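Momaro Drying Cabinet, Senavstead Series

Home / Laundry room / Drying cabinets / Momaro

Product sheet revised August 2022

The Momaro is a freestanding drying cabinet for towels, cleaning cloths, blankets and work clothing. It dries by moving gently warmed air past hanging or flat items, with no drum and no tumbling. Typical sites are small laundry rooms in guest houses, clinics and sports clubs, where the load is mixed and some of it should not go in a tumble dryer.

The cabinet replaces the earlier Solanki model. Hanging rails and shelves from the Solanki fit the Momaro. The door seal and the filter do not, and must be ordered by the new part names.

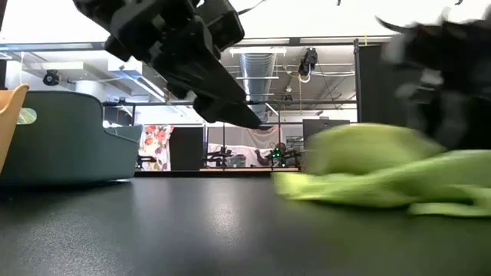

Air flow

Room air enters through a filter in the plinth, passes the heater and rises through slots in the back panel. Moist air leaves through the top. The outlet can be connected to a duct or left open if the room has a working extractor. Do not join the outlet to a duct that also serves a tumble dryer. Lint from the dryer will settle in the cabinet duct when the cabinet is off.

The fan has two speeds. The low speed is intended for overnight use and for items with a deep pile. The high speed suits cotton cloths and thin synthetics. The heater can be switched off on either speed, which leaves the fan running on room air alone.

Dimensions and data

Height: 1,467 mm
Width: 835 mm
Depth: 501 mm, door closed, handle not included
Door: single, left or right hinged, reversible on site
Interior: powder-coated steel, light gray
Supply: single phase, fixed connection or plug
Controls: timer dial, fan switch, heater switch, humidity stop
Warranty: 2 years on parts

The depth does not include the gap behind the cabinet. Leave a hand's width for the supply cable and the duct elbow.

Loading

Hang items with space between them. Two layers of fabric lying against each other dry at well under the speed of a single layer, and the inner faces may still be damp when the humidity stop trips. Fold towels over the rail once only. Fleece and other pile fabrics should be shaken out before loading and hung by an edge – a bunched corner holds water long after the rest is dry.

Cloths can be laid flat on the wire shelves. Start with the lowest shelf, where the air is warmest, and use it for the heaviest items.
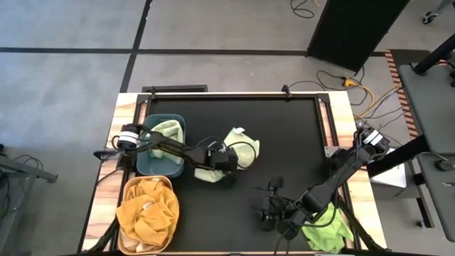 Humidity stop

The sensor sits in the outlet and reads the air leaving the cabinet. When the reading has stayed below the set point for several minutes, the heater goes off and the fan runs on until the cabinet has cooled. The set point is adjustable behind the control panel. The factory setting is meant for cotton. If the load is mostly synthetic, move it one step toward "dry" on the scale, as these fabrics release their water early and the remaining seams are slow.

In a room with very damp air the stop may never trip. The timer then ends the cycle as normal.

Accessories

Vamine shelf set, coated wire, fits all heights
Vamine glove rail, mounts inside the door
Duct elbow with lint trap
Spare plinth filter, washable

Shelf sets ordered with a cabinet are packed inside it. Sets ordered alone ship separately, and the brackets are in the same carton.

Customer comments

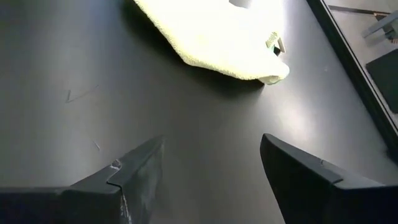 Idrisa Mollel: We run it on low with the heater off for microfiber and it does the job by morning. The reversible door took longer than the manual suggests, mostly the lower hinge. Is the old Solanki shelf really the same? Ours rattles on the right side.

Reply from the shop: The shelf is the same. The rattle usually comes from brackets hung one slot apart. Check that both sides sit at the same height, then press the shelf down at the back until it clips.

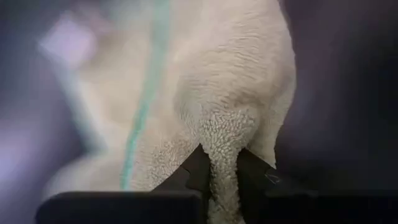
Bought two for blankets. Thick ones need a turn halfway through or the fold stays damp, even on the low speed. The filter is easy to reach, but the lint trap on the elbow is awkward once the cabinet is pushed back. I would mount it higher up the duct.

Delivery

Cabinets ship upright on a pallet. Orders with a left-hinged door fitted at the factory are built in batches, the next one in October. Right-hinged units ship from stock.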